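Search the list archive
Search
Advanced search

Subject: Re: [squeezelist] Swapping reeds on an old Bravent – worth it?
February 2026

Hello all,

I meant to answer this on Tuesday and then the box was in bits on the bench and I didn't want to get glue on the keyboard. Original message first, for anyone who missed it:

> I've been given a one-row Bravent in C, four stops, which belonged to
> my uncle. The bellows are sound but two of the reeds on the draw are
> very slow to speak and one buzzes like a wasp in a jar. A chap at our
> session says bin the lot and put a new set of Oei reeds in. Another
> says clean it and leave well alone. I play mostly Cajun waltzes and
> two-steps, and not very fast ones. I don't want to ruin it. Also, is
> it mad to have it tuned dry when everybody round here plays wet?

Lucky you, and no, it isn't mad at all!

I've had my Bravent since before I knew what a one-row was (I bought it because it was red) and I've been through all of this with it, mostly in the wrong order. So take what follows as one player's ramblings. There are proper repairers on this list who will wince.

Slow reeds first. Before anyone talks you into a new set, take the ends off and look at the valves. Mine had the original leathers and they'd curled up like old bacon. A curled valve will give you exactly what you describe, a note that sort of clears its throat before it starts, and it's worse on the draw because of which side you can't easily see. Flatten them or replace them, it's an evening's work and the leathers cost next to nothing. Do one, put it all back, play it, and only then do the next. I did the whole treble side in one go and had no idea afterwards which one I'd put on crooked.

The buzz is most likely a bit of fluff, or else the reed is just catching its slot. Slide a strip of thin paper under the tongue and draw it gently out. If it still buzzes hold the plate up to a lamp and see if there's the same sliver of light down both sides. If there isn't, stop there and send it to someone. Please don't push it sideways with a screwdriver, I have done that and I can tell you precisely how it sounds when it snaps.

As to Oei reeds, I've played a box with a set in and they are lovely, very quick and very even. But it didn't sound like a Bravent any more. The old ones have that bark to them, particularly with all four stops pulled, and for a slow waltz I'd miss it terribly. A dance band might want the extra volume – your uncle's waltzes probably don't. You can always change the reeds in three years' time, and you can't very easily change your mind back if the old ones have gone in a skip.

Wet or dry: Cajun players generally have them pretty dry, and if you're mostly playing at home or with one fiddle that's what I'd do. Fiddlers will love you for it. In a big session of wet-tuned melodeons you will sound a little bit apart from everyone, but in C you're going to be apart from everyone anyway! Most of them will be in D and G and you'll be sitting there smiling politely until somebody remembers to ask you for a tune.

One thing on thirds. When you do send it off, say clearly whether you want them left sweet or brought up to equal. I didn't say, got equal, and it took me a good while to work out why my chords had gone sour.
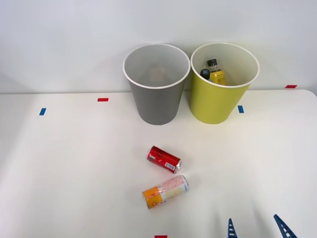
Straps are the other thing I'd look at, and they never get a mention. The thumb loop on mine was so stretched that I was holding the box up with my knee and my chin, and I blamed the bellows for months. I got a new loop and a bass strap from Munel, the thick kind, and my left hand stopped aching within a couple of weeks. If you're used to a bigger box you'll want it tighter than you think.

Also keep it off the floor and away from radiators. I keep mine in its case with the bellows closed and standing on its feet the way it's played, so the valves hang as they should.

For tunes, if you can find the Tusomitz tape of old-style waltzes (it has turned up second-hand now and then) the third one on side two is played on a C box and it's slow enough to follow by ear. I learnt it in August in a leaking tent with the rain doing the triangle part.

Do let us know how you get on, and what the serial number is if there's one inside. Mine is 2240, pencilled on the back of the treble board, and I'd love to know if yours is anywhere near.

All the best, and squeeze gently

Comments

Agree about the valves. Had the same slow draw notes on mine and it was leathers every time.

I'd go the other way on the reeds I'm afraid. Put the new ones in but keep the old set in a tin with the box, then whoever has it next can decide.

Which side two waltz do you mean, the one that starts on the fifth? My copy has a different running order.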